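# Barnholm work table, white top

The Barnholm is a plain table for rooms where many small things are handled: craft rooms, school workshops, hobby clubs, the corner of a shop where orders are sorted. It has a white top, four straight legs and nothing below the top that can hit your knees. We have sold it for many years and it has changed very little in this time.

Traltura makes the Barnholm in two sizes. Both have the same height and the same legs, so you can put them next to each other and get one long surface without a step. The gap between two tables is small, but a bead can still fall into it. If this is a problem for your work, order the joining strip together with the tables. It is pressed in by hand and comes out again without tools.

## The top

The top is matt white. We chose matt and not gloss because a glossy top gives back the light of the ceiling lamps, and then a small part is difficult to find. On the Barnholm a red or a green piece is seen at once, also from the other side of the table. Pale and transparent pieces are of course less easy. For these we sell a thin grey mat, which lies on the top and can be rolled away after use.

The corners are rounded and the edge has a light bevel on the upper side. Some customers asked us for a raised edge, so that nothing rolls off. We tried it in our own workshop and we did not like it — your arms rest on it the whole day, and crumbs collect in the corner. Instead there is a loose edge rail, the Fasto, which you clamp on the sides where you want it.

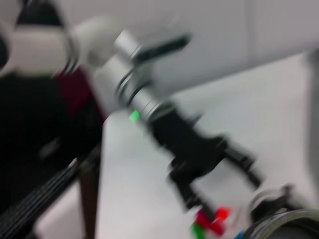

Can the top be marked with tape or a pencil?

Tape is fine, if you take it off within 14 days. Pencil goes away with a damp cloth and a little washing-up liquid. Please do not use a permanent marker, as it leaves a shadow that we do not know how to remove.

## Legs and feet

The legs are steel, painted light grey, and each is fixed with two bolts. The key is in the box. Every foot can be turned out up to 30 mm, so the table stands level on an old floor too. Turn the feet before you load the table, it is much easier.

For those who must move the table often there is a set of wheels with brakes from Lockyer. With wheels the table becomes a little higher. We do not advise them for fine work, even with the brakes closed there is some movement when you lean on the top.

## Load

The large size carries 200 kg when the weight is spread over the whole top. Please do not put all of this in the middle, and do not sit on the short end. The small size has the same frame and we give the same number for it.

## Cleaning and care

Wipe with a soft cloth and lukewarm water. For glue, wait until it is dry and lift it with a plastic scraper. Metal bowls and dishes may stand on the top, but lift them when you move them — a rough base can leave grey lines. Most of these lines disappear with an ordinary white rubber.

Hot things need a mat under them. This is also true for a cup of tea, if it stands long in the same place.

## In the box

- Table top, with the holes already drilled
- Four legs and the bolts for them
- Four adjustable feet
- One key
- A sheet with drawings, without text

The joining strip, the grey mat, the Fasto rail and the wheels are ordered separately.

## Delivery and questions

The large top is heavy and should be carried by two people. The driver brings it to the front door, and up the stairs only if this was agreed when you ordered. Orders for schools are best placed before September, as we deliver more slowly in that month.

For special sizes, or a top with a hole for cables, write to Gijs Groen at our workshop. Send him a simple drawing with the measures in millimetres and tell him on which side the hole should be.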